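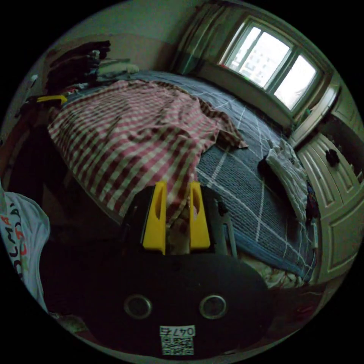
보낸사람: 숙소관리 메일링
제목: Re: [살림방] 침대 시트 정리 순서, 작은방 쪽 질문

급하게 씁니다. 점심시간 끝나기 전에 보내야 해서요. 인용한 메일 밑에 하나씩 답 달게요.

2023년 3월 15일, Trudy Harawira 님이 씀:
> 안녕하세요 다들. Trundgate 집 작은방 침대 때문에 여쭤봅니다.
> 지금 회청색 체크 덮개(흰 줄로 큰 네모 무늬 들어간 것) 위에 빨간 줄무늬
> 시트가 그냥 얹혀 있어요. 시트는 완전히 구겨진 상태고요.
> 1. 줄무늬 시트를 덮개 아래로 넣는 게 맞나요, 아니면 걷어서 빨래로
> 보내나요? 지난번 안내에는 "시트 정리"라고만 되어 있어서요.
> 2. 덮개가 벽 쪽으로 너무 많이 내려옵니다. 양쪽 길이를 맞춰야 하나요?
> 3. 벽 쪽에 흰 바탕에 회색 무늬 있는 것이 하나 끼어 있는데 이건 어디 둘까요?
> 4. 시트 혼자 개는 법 아시는 분? 저는 매번 공처럼 됩니다.
> 그리고 방이 어두워서 얼룩이 있는지 없는지 잘 안 보여요.
> 천천히 답 주셔도 됩니다. 금요일까지는 그대로 둘게요.
> Trudy

> 1. 줄무늬 시트를 덮개 아래로 넣는 게 맞나요

누가 쓰던 거면 무조건 빨래요. 안 쓴 거면 개서 장에 넣으면 되는데, 그렇게 구겨져 있으면 저는 그냥 빱니다. 쓴 건지 안 쓴 건지 고민하는 시간이 더 아까움. 안내문은 1월에 제가 고쳤는데 그때 이 부분을 빼먹었네요. "걷을 것"과 "깔 것"을 나눠 적었어야 했는데 죄송.

빨 때는 줄무늬 따로. 붉은색이라 첫 몇 번은 물이 빠질 수 있어요. 제가 작년에 Nimska 베갯잇 흰 거랑 같이 돌렸다가 전부 연분홍 됐습니다. 아직도 쓰고 있어요 그거. 찬물, 세제는 평소보다 적게. 건조기는 안 돌리는 게 좋아요, 면이면 줄어서 다음에 매트리스 모서리에 안 걸립니다.

> 2. 덮개가 벽 쪽으로 너무 많이 내려옵니다

그 덮개 짜임이 니트 같은 느낌이죠? 그런 건 늘어나요. 한쪽으로 잡아당기면 그쪽만 계속 길어집니다. 당기지 말고 한 번 다 들어서 다시 놓으세요. 방법은

머리맡 쪽 두 모서리 먼저 맞추고
발치로 가면서 손바닥으로 밀기만 하고
네모 줄이 침대 옆선이랑 나란한지 봅니다

줄이 있으니까 이건 쉬워요. 줄만 똑바르면 양쪽 길이는 대충 맞습니다. 벽 쪽은 어차피 잘 안 보이니까 차이가 나도 20센티 안쪽이면 그냥 두세요. 보이는 쪽이 우선. Hillov 집에 있는 무늬 없는 덮개는 이게 안 돼서 매번 두 번씩 까는데, 거기 비하면 양반입니다.

덮개 자체도 한 번 빨 때가 된 것 같은데 세탁망에 넣어야 해요. 큰 세탁망이 100리터짜리 정리함 안에 있을 겁니다. 없으면 Cartwright 쪽에서 빌려간 거예요. 거기 메일 보내 보세요. 돌려달라고 두 번 썼는데 답이 없네요 (이 메일 읽고 계시면 제발).

말릴 때 걸어서 말리지 마세요. 무게 때문에 아래로 쭉 늘어납니다. 건조대 위에 넓게 펴고 중간에 한 번 뒤집기.

> 3. 벽 쪽에 흰 바탕에 회색 무늬 있는 것

베개예요 아니면 접은 천이에요? 메일만 봐서는 모르겠어요. 작은 베개면 머리맡으로, 접어 둔 천이면 일단 빼서 의자든 어디든 올려 두세요. 매트리스 옆에 끼워 두면 덮개 다시 놓을 때 꼭 같이 딸려 올라와서 불룩해집니다. 그리고 벽이랑 침대 사이로 떨어지면 꺼내기 진짜 힘들어요. 저 거기서 양말 한 짝이랑 리모콘 건진 적 있음.

순서는 그러니까 이것부터. 그거 빼고, 줄무늬 걷고, 덮개 걷고, 매트리스 한번 털고, 깨끗한 시트, 덮개.

> 4. 시트 혼자 개는 법 아시는 분?

침대 위에서 개세요. 서서 들고 개려니까 공이 되는 거예요. 덮개 다 정리하고 나서 그 위에 시트를 펴고, 길이로 반, 또 반, 그러면 긴 띠가 되잖아요. 그걸 발치에서부터 접어 올라오면 끝. 줄무늬라서 줄 따라 접으면 모서리가 저절로 맞습니다. 고무줄 들어간 시트면 모서리끼리 주머니처럼 끼운 다음에 펴야 하는데 이건 글로 설명이 안 되네요. 다음에 만나면 보여드릴게요.

장 선반 깊이가 37센티라 네 번째 접을 때 폭을 거기 맞추면 문이 잘 닫힙니다. 더 넓으면 앞으로 튀어나와서 문이 안 닫혀요. 제가 자 대고 재 봤어요.

> 방이 어두워서 얼룩이 있는지 없는지

걷은 다음에 창가로 가져가서 보세요. 낮에 커튼 있으면 걷고. 붉은 줄 위에 있는 얼룩은 어차피 잘 안 보이니 흰 줄 쪽을 보시면 됩니다. 뭐가 있으면 그 자리만 주방세제 조금 묻혀서 비비고 세탁기로. 오래된 얼룩이면 너무 애쓰지 마세요. 안 지면 작업용 천으로 내리면 돼요.

아 그리고 금요일까지 그대로 두지 않으셔도 돼요. 오늘내일 중에 걷어만 주시면 제가 목요일 저녁에 세탁기 돌릴 수 있습니다. 빨래 바구니에 "줄무늬 따로"라고 종이 하나만 붙여 주세요. 안 그러면 누군가 또 수건이랑 같이 넣어요.

새 시트 사는 건은 따로 메일 쓸게요. 봐 둔 게 63달러인데 좀 비싼 거 같아서 고민중. 더 싼 데 아시면 알려주세요. 색은 저는 상관없는데 흰색만 아니면 좋겠어요.

안내문 고친 거는 이번 주말에 올리겠슴니다. 빠진 거 있으면 그 전에 답장 주세요. 전체답장으로요, 저한테만 보내지 마시고.

그럼 이만. 회의 들어갑니다.

--
살림방 메일링 리스트
글 보내실 때 제목에 [살림방] 붙여 주세요
긴 인용은 필요한 부분만 남기고 지워 주세요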